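Tablecloths on Kitchen Counters: Your Questions

I've had a cloth on my kitchen counter for years, and every time I mention it on here my inbox fills up (hello, and thank you!). So I've put the questions I get most in one place. I'm Rochelle, I cook a lot, and I have opinions about daisies.

Why would you cover a perfectly good counter?

Mostly I like it! A plain counter feels a bit like an office to me, and a flowery cloth cheers me up at breakfast. It also catches crumbs, so I can gather the whole thing up and shake it out the back door.

Do you buy special ones?

Nope, ordinary tablecloths. I've paid anything from 4 dollars at a yard sale to way too much at a department store, and the cheap ones have held up fine. My friend Meenakshi Pandey sews hers from curtain remnants and they're gorgeous, but I can't sew a straight line.

How far should it hang down in front?

Far enough that it looks like you meant it. I let mine drop well past the edge, though if you have drawers under there you'll want it short, or you'll be lifting a skirt every time you need a spoon.

What about the part next to the sink?

I stop the cloth right where the sink begins and leave the rim bare. The dish soap, the sponge and the wiping cloth all live on the sink side, and the bottles go along the back on top of the tablecloth, up against the tiles.
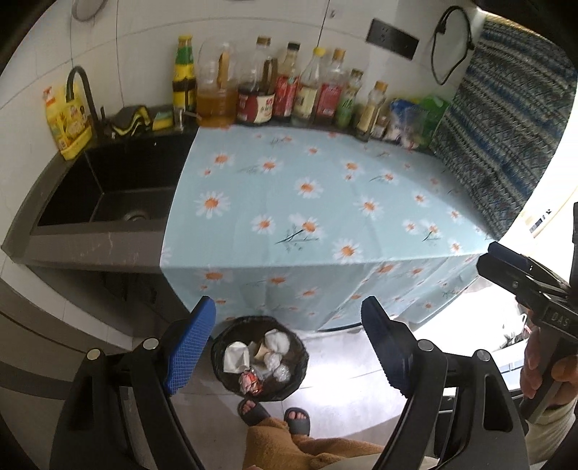

Don't the bottles leave rings?

Oh yes. Soy sauce is the worst, then oil. I wipe the bottom of each bottle before it goes back (okay, most of the time) and dab any fresh spot with dish soap. Hằng Quách wrote in to say she keeps hers on a long tray, and I keep meaning to try it.

Do you iron out the fold creases?

I do not. They relax after a week or 2, and if they don't, well, there's a row of bottles to look at.

Can I put a hot pan on it?

Please don't! Use a trivet, or set the pan back on the stove. I move the cloth aside completely when I'm rolling dough or chopping anything messy.

How often do you change it?

Every couple of weeks, more if I've been frying. Come March I swap to lighter colors.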